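Abbreviations in Discharge Notes and What They Do to a Beginner Coder
Final project report, Health Information Practice
Rakiya Mohammed
Tombridge College
November 28, 2020

Why I picked this topic

When I started my placement in the records office at the Veslow clinic in June, I thought the hard part would be learning where everything lives in the code book. I had my tabs and my highlighters and I felt pretty ready. Then my supervisor, Ayanda Molefe, handed me a stack of practice charts with the names taken out, and I spent most of that first morning stuck on the letters "MS" -- was it mitral stenosis, multiple sclerosis, morphine sulfate, or mental status? I was very happy when my instructor, Mr. Ashworth, agreed that this could be my whole project.

What I did

I read 27 discharge notes from the practice set, all of them already coded and checked by the office. I wrote down every short form I couldn't settle from its own sentence, and then I went looking for the answer elsewhere in the chart. My classmate Lauri Laitinen read the same notes on his own, and afterward we sat down with our two lists and compared them (this took a lot longer than we had planned, mostly because we like to talk).

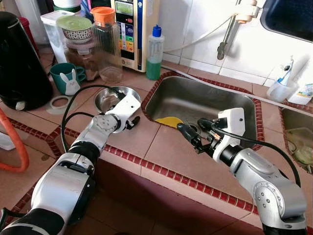
Lauri and I disagreed most over the short notes. A long note nearly always gives you a medication or a test result to lean on, so even a clumsy abbreviation sorts itself out by the second page. With a note of only a few lines you are left with whatever the doctor typed, and in four of them we could not agree on a meaning at all. Ayanda told us that in real work those would go back to the provider as a query, and that a coder should never pick the likelier one and move on.

What I would change

I should have written down how long each lookup took me. I can say it felt slow, but I can't show it. I would also like to try the same thing with clinic visit notes, where I suspect the habits are quite different.

Thanks

Thank you to Ayanda for her patience, to Lauri for all those evenings, and to Behrouz Kermani at the front desk, who found me a chair and a quiet corner and kept asking how the report was coming along.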